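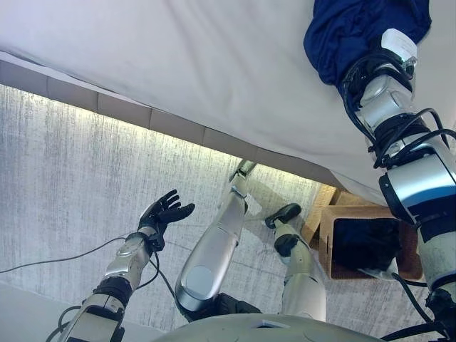 Remedios Moya hält die Brandsohle für das am meisten unterschätzte Bauteil am ganzen Schuh. Der Käufer prüfe das Oberleder mit dem Daumen und biege die Laufsohle, doch was dazwischen liege, entscheide darüber, ob sich ein Schuh nach zwei Jahren noch neu besohlen lasse.

Severino Soler widerspricht nur im Detail. Er entwickelt bei Zabala rahmengenähte Halbschuhe und Stiefel und hat das Modell Jasdale konstruktiv verantwortet. „Die Brandsohle ist wichtig, aber sie arbeitet nie allein", sagt er. „Wenn die Ausballung falsch gewählt ist, nützt das beste Sohlleder wenig. Dann entsteht unter dem Ballen eine Mulde, und der Rahmen verzieht sich."

Beim Jasdale besteht die Brandsohle aus pflanzlich gegerbtem Rindleder, die Ausballung aus Naturkork. Die Gelenkfeder ist aus Stahl. Eine Variante aus Holz habe man erprobt und wieder verworfen, sagt Soler, und zwar wegen der Absatzsprengung. Bei flachem Absatz sei Holz ausreichend, beim Jasdale liege die Belastung im Gelenkbereich höher.

## Leisten und Passform

Der Leisten trägt intern die Nummer 903. Er ist im Vorfuß weiter als sein Vorgänger, in der Ferse schmaler. Soler begründet das mit den Rückläufern: Die meisten Reklamationen hätten nicht die Länge betroffen, sondern den Fersenschlupf. „Viele Kunden kaufen einen Schuh zu lang, weil er ihnen vorn zu eng ist. Hinten rutscht er dann. Das lässt sich mit einer Einlegesohle kaschieren, sauber gelöst ist es damit nicht."

Angeboten wird der Jasdale in zwei Weiten. Eine dritte wurde geprüft. Für jede Weite braucht die Fertigung einen vollständigen Leistensatz über alle Größen, dazu eigene Stanzmesser für die Brandsohle. Bei der geplanten Stückzahl von 3000 Paar pro Saison rechne sich das nicht, so Soler. Wer einen sehr hohen Spann habe, solle zur Derby-Ausführung greifen. Die offene Schnürung gleiche dort einiges aus.

Zur Größenwahl gibt er eine knappe Auskunft. Gemessen wird abends, im Stehen und an beiden Füßen, maßgeblich ist der längere. Auf umgerechnete Sportschuhgrößen verlässt er sich nicht. „Bei einem Laufschuh ist die Zugabe anders definiert. Wer dort 44 trägt, liegt bei uns oft eine halbe bis eine ganze Nummer darunter."

## Oberleder und Futter

Das Oberleder kommt von der Gerberei Gillov. Verwendet wird Kalbleder, chromgegerbt, mit geringer Zurichtung. Soler nennt das einen Kompromiss zulasten der Ausbeute: Je dünner die Deckschicht, desto deutlicher zeigen sich Mastfalten und Insektenstiche, und desto mehr Fläche fällt beim Zuschnitt weg. Vorderblatt und Kappe werden aus dem Kernbereich der Haut geschnitten, die Zunge darf aus der Flanke stammen.

Gefüttert ist der Schuh durchgehend mit ungefärbtem Leder. Moya fragt nach, warum im Vorfuß kein Textil verwendet werde, wie es bei vielen Mitbewerbern üblich sei. Textil sei günstiger und trockne schneller, räumt Soler ein. Es scheuere jedoch an der Gehfalte früher durch. „Ein durchgescheuertes Futter können Sie reparieren, aber es ist Handarbeit, und sie kostet fast so viel wie eine neue Sohle."

## Laufsohle und Reparatur

Zur Wahl stehen eine Ledersohle und eine Gummisohle des Herstellers Pruleo. Letztere ist 5 mm stark und profiliert - bei Nässe die sinnvollere Wahl, im Büro eher schwer. Beide werden mit dem Rahmen doppelt vernäht und zusätzlich geklebt. Der Klebstoff ist thermisch lösbar, damit die Sohle abgenommen werden kann, ohne den Rahmen zu beschädigen.

Wie oft das gelingt, hängt nach Solers Darstellung vom Zustand der Einstechnaht ab. Solange der Rahmen nicht eingerissen ist, lässt er sich wieder verwenden. Problematisch sei es, wenn der Träger die Laufsohle bis auf den Kork durchlaufe. Dann dringe Feuchtigkeit ein, und die Ausballung müsse vollständig ersetzt werden.

Moya hält die üblichen Pflegehinweise für zu allgemein. Soler fasst seine eigenen kurz: Schuhspanner aus unlackiertem Holz, ein Ruhetag nach jedem Tragen, Creme sparsam und nur auf sauberes Leder. Von Sprühwachs auf Glattleder rät er ab. Die Ledersohle solle man in den ersten Wochen nicht bei Regen tragen, ein wenig eingelaufener Feinstaub mache sie widerstandsfähiger.

Ab September ist der Jasdale auch in Dunkelbraun lieferbar, zunächst nur mit Gummisohle. An einer ungefütterten Sommerausführung werde gearbeitet, sagt Soler. Offen sei noch die Hinterkappe: Ohne Futter müsse sie anders eingefasst werden, und die bisherigen Muster drückten an der Achillessehne.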